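What I did in June: taped boxes for a robot

I've been meaning to write up my winter side job, partly so I can stop explaining it at the hockey rink and just send people a link. The short version is that I get paid to tape up cardboard boxes with a camera on my head, so that a robot can learn to do it later. My mum thinks I'm pulling her leg.

The project goes by the name Wisska, and it's run out of a small unit in Drendstead, a good fifteen minutes past where the bus turns around. You sign in, you put on the headband, somebody checks that the view is level, and then you tape. A take starts when you say "start" and finishes when you say "done". I felt like a total goose saying it out loud the first morning, and by lunch I was saying it at home when I opened the fridge.

My target for a shift is 50 takes. My best ever is 51, and I was far too pleased with myself about that extra one.

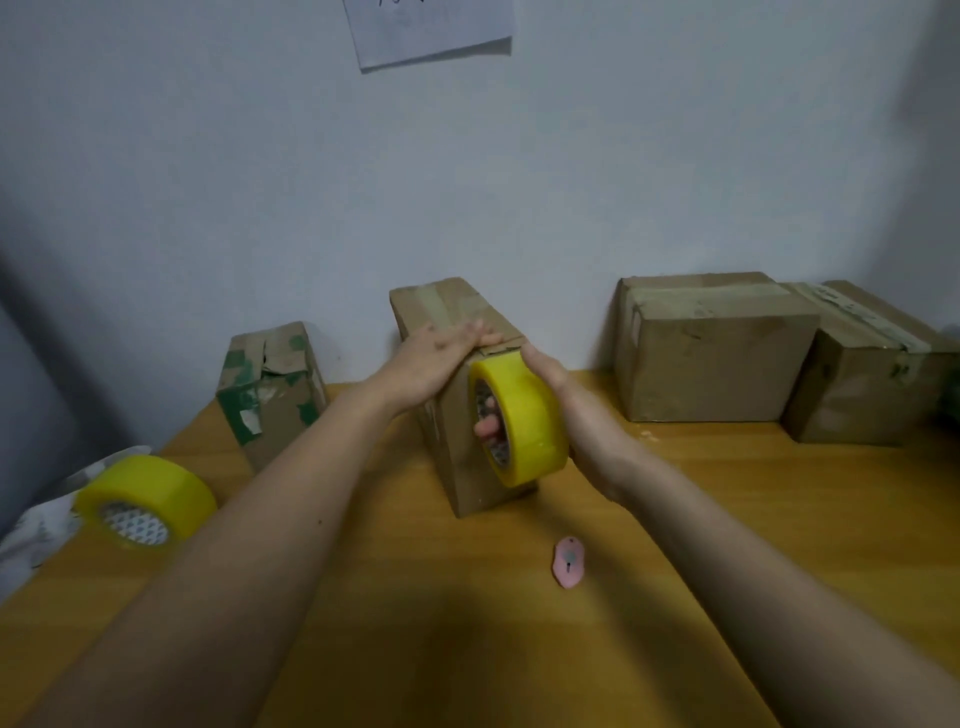

Left hand on the seam, right hand on the tape. That's the whole job, really!

The thing I hadn't counted on was how much I'd have to unlearn. I've been wrapping parcels my whole life, and I do it fast and sloppy, with the box half on my knee and the end of the tape in my teeth. None of that is any use to a machine with two arms and no teeth. So the rule is both hands where the camera can see them, the box on the table, and no leaning in so close that your own head gets between the light and the work. If you drop something, you leave the take running and pick it up the way you normally would. They want the fumbles too, within reason.

They also don't want nice boxes. I asked on day one if we could have some fresh ones (I'm fussy, I like a crisp corner) and the answer was a very friendly no. 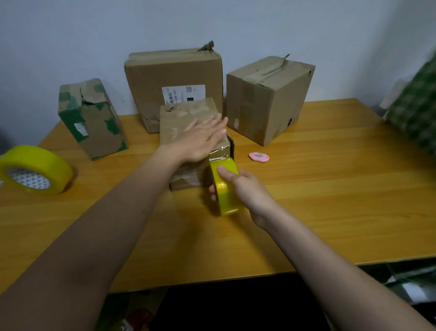

The theory is that a robot that's only ever met perfect boxes will fall to pieces at the first dented one, so ours get used over and over until they're more tape than box. I've grown fond of a few. The tall skinny one with green patches all over it is my favourite, and it looks like it has been through a divorce. The little one I'm holding down there has a rip in its side, and you learn to keep your fingers flat on top and let the roll do the travelling. If you squeeze a tired box it just folds up on you, and then your nice straight strip of tape goes on with a wobble in it.

Speaking of tape, I have opinions now. I want the roll upright in my hand with the tape coming off it under a bit of tension, and I want to hear that awful screech, because a quiet roll usually means it's about to split down the middle. Finding the end again after it splits is the single most boring thing I do in a shift. There's footage of me picking at a roll with my thumbnail and muttering, and I hope the robot learns the picking and skips the words.

The other half of the work is remote control, and I've only had a few goes at it. You sit in front of a pair of handles and the arms copy you. The rig is called Mushi, which suits it, because everything feels like you're doing it in thick mitts. I could push a box around fairly well. Tape was hopeless. I came away with a lot of respect for my own thumbs. 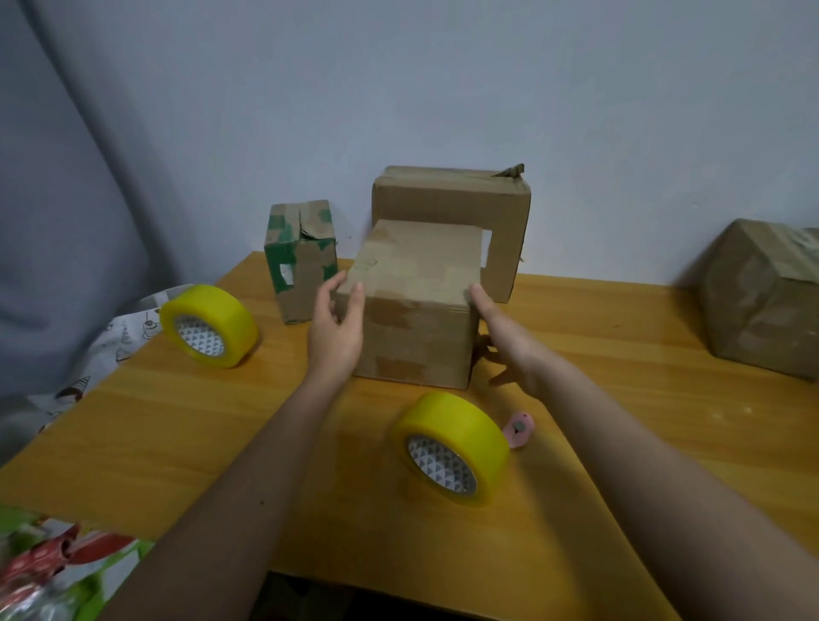 Turning a box is the bit I'd like to see Mushi manage. With my own hands I never think about it, I just give it a shove and it ends up facing the right way. On the handles you have to decide which arm pushes and which one stops the thing from sliding off toward the wall. I've started watching my own takes back for it, and there I am with a palm on each side of the little cube, the right hand going so quick it's a smear, and the tape and the little pink gadget sitting just in front where I can grab them. I'd have sworn I was going slowly! I've been trying to calm that hand down, with mixed results.

People keep asking if it bothers me, teaching a machine to do a person's job. A bit, some days. I did a stint in the packing shed at Besberg years ago and my wrists have never forgiven me, so I can't get too sentimental about it. I'd want to know where the people go next, though, and I haven't heard a good answer to that one yet.

Anyway, last I looked the counter for our table was at 2321 takes and the plan is to stop at 3011. I did ask why 3011 and got a shrug. After that we're supposed to be moving on to folding tea towels, and I'll have to learn how to fold a tea towel properly first.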